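Cell 3 is down for its 30-day service. Swapping the suction cups on the Brokach picker. Soft pouches keep slipping at the second transfer, and the Wunine vacuum log shows pressure sagging before each drop.

Old cups had 487 hours on them. Lips gone hard on the outside, still fine in the middle. Cleaned the filter bowl while the line was open.

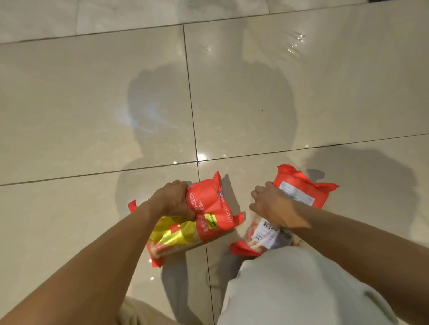
Cup spacing goes from 70 mm to the wider bracket – crimped ends fold under the narrow one and break the seal. Re-teach pick height after that, then the Evley valve check.

Leak test next. Wrist cable gets a new clip before restart.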